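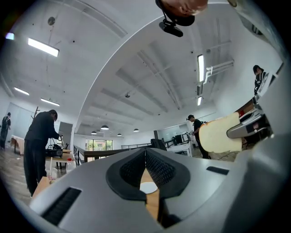

Week 6 handout: Bread, sliced and handled

Home | Course Notes | Readings | Lab Hours | Contact

Hi all, a few of you asked me to write up what I rambled through at the end of last class, so these are my notes, tidied a bit. Bring them to the bench session in November, because I'll be skipping the intro and we'll go straight to slicing (finally!).

Where we left off

We'd been talking about crumb and crust as two separate materials that happen to be stuck together. I know that sounds fussy, but it's the thing I most want you to hang on to. The crumb is a soft foam. It squashes, it springs back a little, and past a certain point it stays squashed. The crust is a thin shell that bends and then cracks. When you pick up a slice you're nearly always loading one more than the other, and where you hold it decides which.

A pale slice with a crust just a shade darker is a nice one to start with, I think. Thin crusts like that don't give you much of a handle, so you learn pretty quickly how light your touch has to be. Save the big dark sourdough heels for later, they let you get away with murder.

Picking up a slice

1. Take it near the crust edge and keep your pressure flat. Pinching with the very tips leaves dents.
2. Lift slowly and watch the far side droop. Fresh bread droops more than day-old bread, and I'd like you to write down how much.
3. Set it down edge first, then lower the rest. If you drop it flat you'll lose crumbs and your weights will be off.
4. Weigh it again after handling. Yes, again. Anum Virk's group skipped this last term and had to redo a whole afternoon.

Weights

My practice loaf from the Riron bakery gave slices of over 50 grams, which is heavier than I wanted. Try for something close to that anyway so we can compare. Write the weight before and after on the same line of your sheet, please, I go cross-eyed matching them up.

Staling, quickly

We'll leave one set of slices out for 30 minutes and keep another set bagged. Then it's the same lift and the same droop measurement. I won't spoil it, but have a guess in writing before we start and we'll argue about it after! Igor Krawczyk has the starch reading if you missed it (the chapter on retrogradation, and you can skip the tables).

For next time

Bring a ruler, a pencil and a bread knife with a decent serrated edge if you own one. Tell me beforehand about wheat allergies so I can set up a separate bench with a rice loaf. Sheets go in the Mockus folder by 5 p.m.

142 views | 3 comments | Share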